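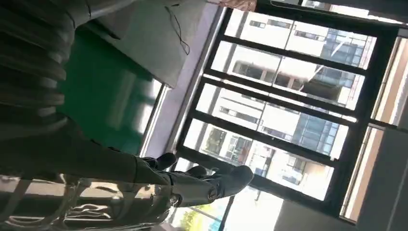
Skodar Opens Furnished Apartments at Ruddock House

Large windows and city views are central to the second phase of the residential project

Skodar, the residential property company, announced in April the opening of 67 furnished apartments at Ruddock House, completing the second phase of the building's renovation. The apartments occupy six floors and are available for leases of 90 days or longer.

The main room of each apartment is arranged to make full use of daylight. Black-framed windows divided into glass panels look out toward neighboring residential towers and their balconies, with green foliage lower down. Beige curtains, white surfaces and light gray walls keep the rooms bright, and a deep green wall gives the space its strongest color.

"Residents told us during the first phase that they chose their apartment for the window and then arranged their day around it," said Beverley Donnelly, Director of Residential Projects at Skodar. "We took that seriously. The sofa, the table and the desk were all planned after the position of the glass had been settled."

Interior work was carried out by Flanico, which also furnished the first phase. The firm tested the green finish in a sample apartment over one winter before it was approved for the remaining homes. Residents who prefer a lighter room may request a white wall at the time of signing, at no added charge.

The renovation also included new window seals, quieter ventilation and additional outlets near the windows for lamps and work equipment. Curtains are supplied by Drorkuter and may be removed for washing without tools. Replacement sets are held on site by the building office.

Rent includes water, heating and internet service. Electricity is metered separately for each apartment. Bicycle storage is on the ground floor, and a shared laundry room is open to all residents from early morning until late evening.

Of the apartments in the second phase, 20 have been set aside for hospital staff and teachers on temporary assignments. Applicants in this group should provide a letter from their employer together with the standard application form.

Viewings are by appointment through the Ruddock House leasing office. Work on the third phase, which covers the upper floors and the roof terrace, will begin once permits have been issued.

Media inquiries should be addressed to the Skodar press office.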